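# Teaching a gripper to try again

I'd been hearing about the Bulley group's retry work since February, so when one of the researchers offered me an hour and a bad coffee, I said yes right away.
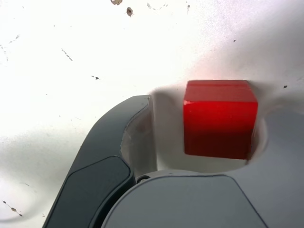 "Everybody wants to talk about the grasp," she told me before I'd even sat down. "I want to talk about the half second before it." Her idea is pretty simple, once you've had it explained twice (I needed twice). Most training sets are full of clean pickups. Hers has mistakes in it on purpose – the operator comes in crooked, stops, backs off and lines up again, all in one recording.

I asked how many of those you need. "We recorded 485 and kept 400," she said. The rest had timing problems between the arm and the video, and she's still a little sore over it. Of the ones they kept, 30 were set aside for testing and never touched in training.

So does it work? She made a face at me. With the crooked starts in the mix, the policy recovered from bad approaches a lot more often than the one trained on clean runs only. It's also slower. "It dithers! It'll sit there over a cube like it's choosing a melon."

They call the method Zultwood, after a street one of the students lived on, and the code that lines everything up is Gajewski. I asked if that was a street too. It's a bakery.

The part I liked best was how they label things. They don't, mostly. The operator taps a foot pedal when an approach has gone wrong, and that's the whole label. "People are late on the pedal, up to 43 frames late," she said, "so we slide the mark back and let the model sort out the rest."

Next they're sending the setup to a partner lab in Skestholm, with different lighting and different operators. She expects the numbers to drop. "I'd be suspicious if they didn't," she said, and went to look for more coffee.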